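Buscar en el sitio Buscar
Inicio Proyectos Talleres Memorias Contacto

Proyecto Kneath: recoger fruta con pinza de mano. Memoria del grupo 4
Gitau Lukumay y compañeros, taller de automatización Nadby

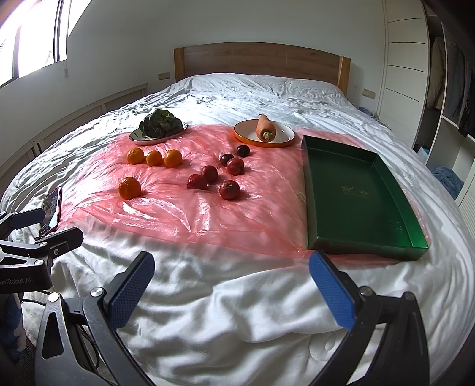 Fig. 1. Mandarinas, manzanas y ciruelas sobre el plástico rosa, con la bandeja verde a la derecha y la pinza abierta.

Entrega: 15 de diciembre de 2025

Objetivo. Grabar demostraciones de coger y colocar para entrenar luego el brazo del taller. Tarea base: fruta del plástico a la bandeja, de una en una. Zanahoria y verdura, segunda fase.

Montaje. Pinza de dos dedos con almohadillas azules, móvil sujeto al soporte. Superficie blanda a propósito, el edredón cede y la altura cambia en cada intento. En mesa ya teníamos bastante desde marzo.

Datos. 125 intentos grabados, 44 descartados. Casi todos por ir demasiado rápido o por tapar la fruta con el dedo izquierdo. Quedan 81 etiquetados en Oltia, faltan por revisar los de ciruela.

Problemas:
- El plástico se arruga y arrastra la pieza de al lado. Pasó en 13 intentos.
- La ventana quema parte de la imagen. Bajar la exposicion a mano antes de empezar.
- Las manzanas piden abrir casi al máximo, si entras torcido se van rodando.
- Brillos del plástico, el detector los marca como objeto.

Pendiente: repetir con plástico mate, probar el modelo con los datos de Vastotwood y comparar. Tambien pasar el cuaderno a limpio, Gitau tiene la mitad de las hojas.

Contacto | © Taller Nadby | Volver arriba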